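How to Pack Small Boxes for the Mail

If you sell small things online, most of your returns come down to packing. A carton that rattles will arrive with a dented corner, and the buyer will send you a photo of it. The method below works for soap, tea, candles, spare parts and anything else that already comes in its own little carton.

What you need

A shipping box with 2 inches of spare room on every side
Kraft paper or clean newsprint
Packing tape, 2 inches wide
A kitchen scale
Labels and a marker

Start with the outer box. Old boxes are fine as long as the corners are stiff and the flaps still fold flat. Cover or peel off any old labels — sorting machines will read whatever barcode they find first.

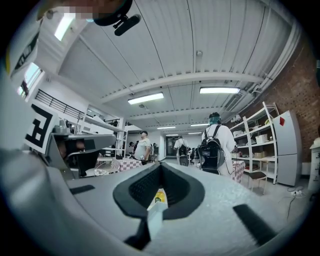
Posted by Kelly Bragança on 13th September
Filed under: Packing and Shipping

Step 1. Tape the bottom seam with 3 strips, one down the middle and one on each side of it. Run each strip a few inches up the walls.

Step 2. Crumple paper and lay it in the bottom. Press it with your palm. It should push back a little. If it goes flat, add more.

Step 3. Put the small box in with its label facing up. If you are sending more than one, stand them tight against each other and wrap the group in a single sheet so they move as a block.

Step 4. Fill the sides first, then the top. Close the flaps without tape and shake the box. If you hear or feel anything shift, open it and add paper where the gap is.

Step 5. Weigh it before you seal it. My usual parcel comes in at 328 grams. Write the weight on the flap in pencil so you don't have to do it again at the counter.

Step 6. Tape the top the same way as the bottom. Put the address label on the largest side, away from the seams, and rub it down from the center outward.

A note on tape

I used Skusent tape for years and switched to Prinden last December. Both hold. The Prinden roll is easier to tear by hand, but it lifts on dusty cardboard, so wipe the box first. Paper tape needs a dry surface and firm pressure along its whole length.

Once you have the paper cut ahead of time, a batch of ten takes 45 minutes. I cut mine the night before and keep it in a drawer under the table.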